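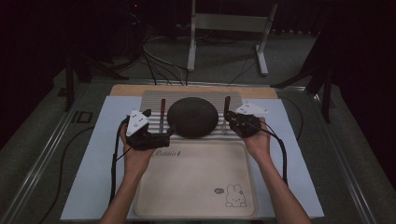

Puesto 2, pinzas de mano sobre la superficie de trabajo. Bandeja "Rabbit" delante.

Inicio | Cuaderno | Montajes | Incidencias | Contacto

Buscar en el cuaderno... Buscar

Jueves. Jornada de puertas abiertas, sala de demostraciones

Presentes por nuestra parte: Koen Kramer y yo. Ridwan Purba llegó a mediodía con el grupo de Fostetti. Los de Limon avisaron por la mañana de que venían con una persona más, sin efecto en los turnos.

Montaje. Mesa gris con raíles metálicos a los lados, lámina azul claro encima, tablero y placa acanalada al fondo. Dejamos la misma altura que en las pruebas de febrero. Koen quería subir la mesa para que se viera mejor desde atrás; descartado, obliga a recalibrar y no había tiempo.

Puestos en servicio: 3. El 1, brazo fijo con el programa de apilado de siempre. El 2, demostración a mano con las dos pinzas. El 3, pantalla con reproducción de trayectorias grabadas.

Puesto 2. Secuencia prevista: aproximación con ambas pinzas, cierre sobre la pieza, traslado a la bandeja, apertura, retirada. Se explica antes de empezar que la persona sostiene las pinzas y que lo que interesa registrar es la trayectoria y la apertura. Los visitantes entienden mejor la parte de aprendizaje si primero ven la maniobra a velocidad normal y después en la pantalla del puesto 3. En el primer turno lo hicimos al revés y las preguntas se fueron todas al programa de visualización.

Observaciones del operador (Koen):
- La pinza izquierda pesa lo mismo que la derecha según báscula, pero se nota más cargada por el tiro del cable. Propone guiarlo por el antebrazo con una cinta. Pendiente.
- Al girar la muñeca derecha hacia fuera, el soporte blanco queda muy inclinado. En el tercer turno hubo un salto en la posición registrada coincidiendo con ese giro. Sin confirmar la relación.
- La placa acanalada se desplaza si se apoya la pinza con fuerza. Poner tope o cinta de doble cara en el tablero.

Registro. El sistema guardó 331 secuencias entre los tres puestos, con los arranques en falso incluidos. Del puesto 2 hay que separar las que hicieron los visitantes, que no sirven para entrenamiento: cambian de agarre a mitad de maniobra y sueltan antes de tiempo. Las marco con la etiqueta "visita" y las dejo fuera del conjunto principal. No borrar, Purba las quiere para comparar tiempos de cierre entre operador con práctica y sin ella.

Incidencias:
1. Once y diez. Pérdida de señal en la pinza derecha. Conector flojo en el lado del concentrador. Reapretado, sin repetición.
2. Doce menos cuarto. El puesto 3 reproduce una trayectoria con los ejes cambiados. Fichero antiguo, anterior al cambio de convención. Retirado de la carpeta de demostración.
3. Primera hora de la tarde. Parada de seguridad del puesto 1 por una mochila dentro de la zona marcada. Rearme manual. Hace falta una barrera física, la cinta del suelo no basta.
4. Cierre. Dos ficheros sin marca de tiempo. Revisar si coinciden con el reinicio del equipo.

Preguntas de los visitantes que conviene tener preparadas para la próxima:
- Cuántas repeticiones hacen falta para que el robot aprenda una tarea. Contesté que depende de la tarea y de la variación en la posición inicial. Respuesta floja. Llevar la curva de las pruebas del proyecto Pillai y enseñarla.
- Por qué dos manos. Purba contestó con el caso de sujetar con una y colocar con la otra. Funcionó.
- Si las pinzas miden fuerza. Las nuestras no, sólo apertura. El de Postum insistió bastante; tienen una línea de envasado con pieza blanda y les preocupa la deformación. Quedé en pasarle la nota interna sobre estimación de esfuerzo a partir de la corriente del motor, versión revisada, no la primera.

Iluminación. Fondo oscuro en toda la sala, cortina echada. En la mesa la exposición es correcta, pero los visitantes pasaban muy cerca de los trípodes. Propuesta: dejar encendida la línea de luz del pasillo y comprobar reflejos sobre la placa metálica antes de la próxima visita.

Cables. Los del suelo van sueltos desde la parte trasera hasta la mesa. Pasarlos por canaleta. Lo apunté también la vez anterior.

Pendiente:
- Tope para la placa (Koen).
- Barrera del puesto 1. Pedir presupuesto.
- Etiquetado de las secuencias de visita (yo, antes del jueves).
- Repetir el giro de muñeca derecha en vacío, con y sin cable fijado, y comparar las posiciones.
- Enviar la nota a Postum.
- Confirmar con Fostetti si quieren traer su propia pieza. Purba dice que sí, falta el plano con cotas.

Utilizamos cookies propias y de terceros para mejorar la navegación. Aceptar | Rechazar | Configurar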